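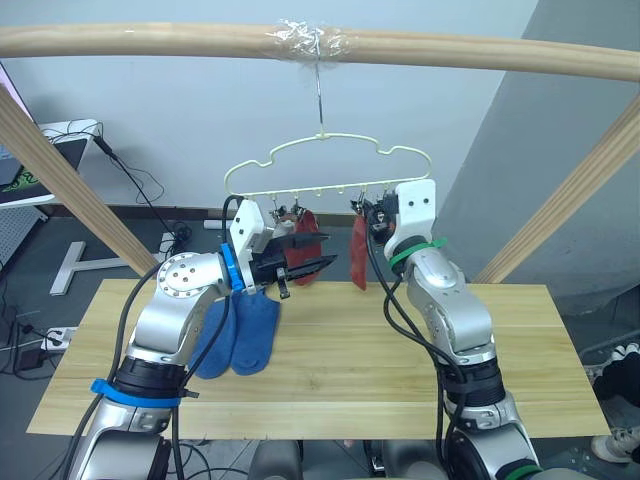

Menholm Two-Arm Service Kit: review after a season of socks

By Ulises Quezada
November 9, 2023

Price paid: $285
Bought from: Plorncombe, shipped in one box
Used on: a pair of small tabletop arms with parallel grippers

I look after a two-arm cell that hangs socks on a clip hanger. It is a light job by any normal measure. Nothing weighs much and nothing moves very fast. It still eats finger pads, and it still pulls cables loose, because the arms spend the whole day reaching up and turning their wrists over. I bought the Menholm kit in February to replace the drawer of odds and ends I had been using for service.

What you get: finger pads with adhesive backing, a roll each of blue and green hook-and-loop strap, a torque driver with a set of hex bits, a plastic scraper, a bottle of pad cleaner, spare housing screws, and a printed card with the service intervals. The case is a plain gray box with foam inside. The foam is cut too tight around the driver and you have to pry it out.

Straps

I'll start with these, as they turned out to be what I use most. I keep blue on the left arm and green on the right. When I am reading a log that says the left wrist faulted, I want to look up and see which one that is without thinking about whose left we mean. The color also tells me which spare cable goes where.

The strap itself is good. It holds a cable bundle against the lower segment without crushing it, and it comes off cleanly when I need to get at a joint. Leave slack above the elbow. The card says to route the cable flat along the upper segment, and if you do that the connector takes a tug every time the arm reaches for the top of its range. I let mine loop out a little and have had no connector faults from it.

Finger pads

The pads are the reason most people will look at this kit, and I have mixed feelings. Grip on cotton is very good. A sock cuff stays put between the fingers while the clip closes on it, and thin socks hold as well as thick ones. Release is a bit worse than with my old pads. The cuff can cling to one finger when the gripper opens, and I had to add a short pause and a small downward move to the program before the arm backs away.

Wear is where I would take a point off. My first set started to fray along the lower edge after 52 hours of run time. The middle of the pad was still fine. The edge is what drags on the hanger when an approach comes in low.
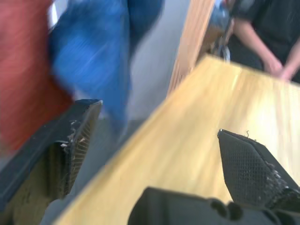

I now check the pads every morning before power-up. I run a thumb along each edge and pull off any loose fiber, then wipe the gripping face with the cleaner. If an edge has lifted far enough to get a fingernail under it, the pad gets changed. A lifted edge catches on knit fabric and you will chase that fault for an hour thinking it is a vision problem. I did.

Changing a full set takes me 23 minutes with both arms. Most of that is scraping. The old adhesive stays on the finger in strips, and the plastic scraper in the kit went dull on the first job. I bought a Silik scraper separately and it is much better. Warm the finger with a hair dryer first if your shop is cold.

Press the new pad on from the base toward the tip so you don't trap air, and close the gripper on a folded cloth for a few minutes before you run anything.

Torque driver

No complaints. It clicks where it should. I use it on the gripper housing screws and the joint caps, and I write the date on a strip of masking tape inside the case each time I go around. The bits fit snugly and none have rounded off.

Interval card

Treat this as a starting point. It gives the same interval for pads, straps and screws, and these do not wear at the same rate. I wrote my own numbers on the back.

It also has nothing on fixtures, and in a hanging cell the fixture drifts more than the arms do. Our hanger is on a wire hook held to the wooden rail with a wrap of clear tape. I check that wrap at the same time as the pads. If the hook slides along the rail even slightly, every clip position slides with it, and the right arm starts missing the last clip first.

After any pad change I hang a mixed load slowly, one clip at a time, and watch the reach to the outer clips before going back to full speed. On the current set of pads I have logged 217 hangs.

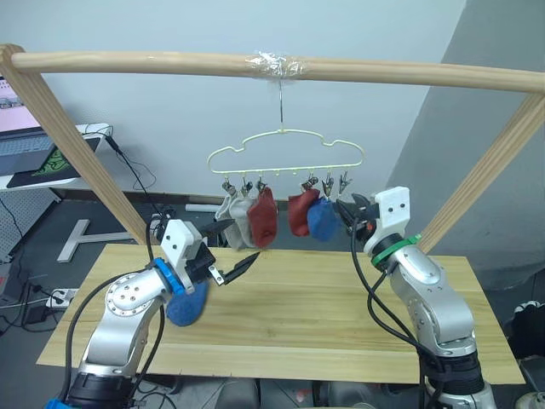 Left gripper with a blue sock, right gripper up near the end clip.

Compared with the Coşkun kit

I used the Coşkun kit on an earlier cell. Its pads are thinner and release cloth more easily, but they slipped on anything silky. It has no straps at all, only zip ties, and I don't like cutting zip ties next to a signal cable. The Coşkun scraper is better than Menholm's.

Would I buy it again

Yes, for the straps, the driver and the grip. I would order an extra pack of pads with it and a decent scraper. If you already own a torque driver, buy the pads and straps on their own, which Plorncombe will sell you if you write and ask. They are not listed separately on the site.

Rating: 4 out of 5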